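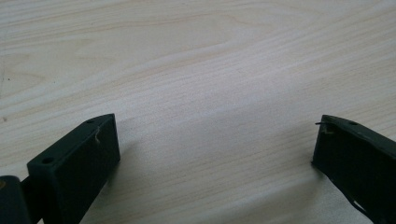

Hand-held grippers: the questions we keep getting
Last updated May 16, 2023

We compare grippers at Lultdale for people who have to pay for them. The two hand-held models under test are the Fullow and the Dunne. Neither maker sponsors this page, and judging by our inbox neither maker enjoys it.

Which one should I buy?

Maybe neither, yet. If you already have an arm and a controller you trust, and your parts are all one size, a hand-held gripper is an expensive way to learn what you already know. If you want to record how a person does a two-handed job before you commit to an arm, read on. The Dunne is the one we reach for first. That's a mild preference and I would not spend a budget on it.

Is the grip as strong as the data sheets say?

We stopped quoting the sheets in December. Each maker measures in its own way, on its own block, with its own idea of what counts as slipping. Ask for the test setup before you ask for the number. If the sales rep can't send you a drawing of it, treat the number as decoration.

What do you test on?

Household things, mostly. A machined cube flatters every gripper ever made. A hinged wooden box does not. The lid has a thin edge, it changes height as it swings, and the body wants to slide away while you lift. We like a tea box for this because you can get one anywhere and argue with our results at home.

How is a lid trial run?

One person, two grippers, one box. Both hands start clear of the box, then the operator goes for the lid from the front. We ask for the same approach every time and we don't get it. People drift toward the corner of the lid, probably because it's easier to see a corner than the middle of an edge.

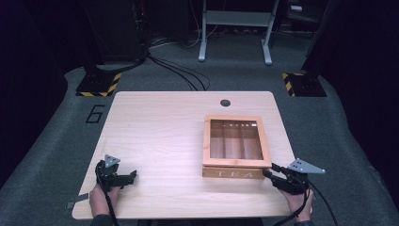 A trial counts as good if the lid ends up open and the box is still standing where it can be reached. It counts as bad if the operator has to set a gripper down. Everything in between gets written up in words, which makes our spreadsheets ugly and a lot more useful.

How many trials before you believe a result?

600 per gripper, spread over different operators. I know that sounds like a lot for a box lid. After a few dozen you have measured how fast one person learns. We have seen a clear winner at lunch turn into a tie by the end of the week.

Do printed fingers hold up?

Better than I expected, worse than the brochures claim. The flat inner face picks up scuffs, and stray threads like to catch at the tip corners. Check the corners before a session and pull off anything that's stuck there. What I can't tell you is how much a scuffed face changes the grip, and I'd be careful of anybody who gives you a percentage.

Are the cables a problem?

Yes. Every maker shows its gripper on a clean white background with the cable somewhere else. In use there's a cable coming off each hand, and it pulls at the wrist when you turn. Let it hang with some slack, and keep it off the side of the table you'll be working toward. Wireless would fix this and bring its own headaches — dropped data being the one I'd lose sleep over.
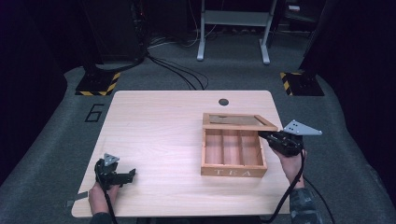
Some operators clip the cable to a sleeve. It helps until they take the sleeve off with the cable still on it, so we leave it alone now and accept a bit of drag.

Does the Prunura controller work with both?

It connects to both. "Works" is a bigger claim. With the Fullow we had to redo the finger calibration after every restart, and support told us this was normal. It may be normal. I still don't want to do it. With the Dunne the settings stayed put across restarts, though the opening width read slightly off at the wide end and we had to correct it ourselves.

Will results with a hand-held gripper carry over to a robot arm?

Partly. A person's wrist makes small corrections all the time and doesn't report them. An arm with the same fingers may not be able to reach the same pose at all. Before you buy on the strength of hand-held trials, have the vendor run your own part on the arm you plan to use. A video of somebody else's part is not a trial.

Can I send you a gripper to test?

You can, if it's a model people can order. We don't take prototypes, we don't sign anything about what we may publish, and you pay shipping in both directions. Include the spare fingers you would give a customer. If you'd normally charge for those, we'll mention the charge.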